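Teaching a Machine to Tidy the Sink

Aug 27, 2024
By Annelise Potgieter

I'd been told I would be bored by lunchtime, and I want it on record that I wasn't. 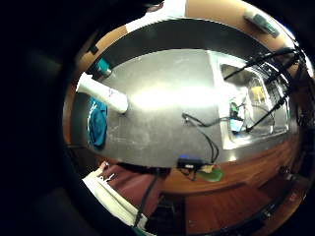
The job was simple enough to explain. Driltska, a small firm that builds learning systems for household robots, wants a very large pile of examples of people doing ordinary kitchen chores. To get them, it hands people like me a gripper with a camera on it, sends us into a kitchen and asks us to get on with things. You squeeze the handle, the fingers close, you pick something up, you put it somewhere else. Then you do it again. Each go is called an episode, which makes it sound a lot more dramatic than moving a cup.

I'd signed up for two days, thinking I'd get a nice gentle column out of it. By the end of the first morning I had done 98 episodes and my forearm felt as if I'd been wringing out bath towels. (The coordinator told me it goes away after a week. I only had the two days, so I'll have to take that on trust.)

What surprised me most was how bad I was at it! I've been doing the washing-up for most of my life and I'd have called myself experienced. But take away your fingertips, give yourself a pair of stiff plastic ones, and a cup becomes a serious opponent. You come at it from too high and knock it. You come at it from the side and find your own wrist is in the way. My first few attempts were all little stabs and second thoughts, and I was sure they'd be thrown out.

Some of them were. Driltska runs everything through a checking program called Trikeo, and it's a fussy thing. It turns down episodes where the camera loses track of where it is, or where you dawdle so long at the start that the first half is just you thinking. It doesn't mind a fumble, though, and I liked that about it. If you drop the sponge and go back for it, that stays in. The people who train the system want to see a recovery, because a robot that has only ever watched perfect pick-ups hasn't the faintest idea what to do once something slips.

So there's a knack to being natural. You're told to move smoothly, but not slowly. You're told to keep your other hand out of it, which is murder, as your other hand has been helping all your life and keeps drifting up to steady things. And you're told not to tidy between goes. That was the hardest rule for me. Every few episodes you shuffle the objects into a new muddle, and it has to be a proper muddle, the sort a family leaves behind. My early ones were far too neat. I was lining things up by size without noticing.

There's a sheet to follow as well. Mine had 18 chores on it, from "put the cup in the sink" to "fold the cloth", and folding the cloth nearly finished me. Cloth never lands the same way twice. You pinch a corner, lift, and half the time you've caught two layers and the whole lot comes with you. I asked whether I could skip it and was told, very kindly, that the cloth episodes were the ones they were shortest of. I can't think why.

The kitchens change too. Driltska borrows them from homes and from a lettings company called Sterametti, and the idea is that no two should be alike in their light, their worktops or their clutter. A system that learns in a single kitchen gets very good at that kitchen and hopeless in yours. Shiny surfaces are a particular nuisance, I'm told, and so are sinks, where everything sits lower than you'd like and the sides get in the way of the gripper.

When I handed the gripper back on the second afternoon, the tally for our little group stood at 1713 episodes. I thought that sounded enormous. The coordinator said it was a decent start and asked if I was free in October, when they're moving on to drawers.

I said I'd think about it. Then I went home, looked at my own washing-up, and caught myself reaching for a mug with two fingers and a thumb, elbow out, at what I can only describe as the approved angle.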